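Section 3. Sorting and Labeling Clothes for Storage

Before you start

The Cleltent label kit comes with a roll of iron-on labels, a laundry pen and a sheet of size stickers for the lids of your storage boxes. Clothes should be clean and fully dry before you label them. Fabric softener leaves a film that keeps the glue from taking, so leave it out of the last wash.

You will also need a flat table, an iron and a thin cotton cloth.

3.1 Sorting

1. Empty one drawer or shelf at a time onto the table.
2. Sort by wearer first, then by season. Sorting by color looks nice but makes things harder to find later.
3. Put aside anything with a missing button or a stuck zipper. Repair it before it goes into a box.
4. Fold each piece to the width of the box. For pants, fold one leg over the other, then fold up from the hem.

Note: Heavy items such as denim and knitwear go at the bottom. Shirts and anything that creases go on top. 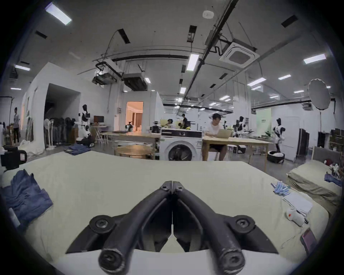
Kacper Tokarz wrote in to say that he skips the season step and sorts by how often a thing gets worn, with winter coats in their own box from December on. That works too, as long as everyone in the house uses the same system. Write the one you choose on the inside of the lid.

3.2 Applying the labels

1. Set the iron to medium, with the steam off. Let it heat fully.
2. Write the name on the label with the laundry pen. Wait 3 minutes for the ink to set.
3. Place the label on the inside of the waistband or collar, glue side down.
4. Cover it with the cotton cloth and press for 8 seconds. Do not slide the iron.
5. Let the label cool, then try to lift a corner with your fingernail. If it comes up, press again.

Caution: Do not iron labels onto nylon, fleece or anything with a waterproof coating. Use the laundry pen on the care tag instead -- it holds up well on most tags.

Caution: Keep the iron off printed designs.

3.3 Packing the boxes

1. Fill each box to just below the rim. The lid should close without being pushed.
2. Stick the size sticker on the short end of the box, where it can be read from the front of a shelf.
3. Stack no more than three boxes. Put the heaviest at the bottom.

Spare label rolls are sold separately. To remove an old label, see Section 4.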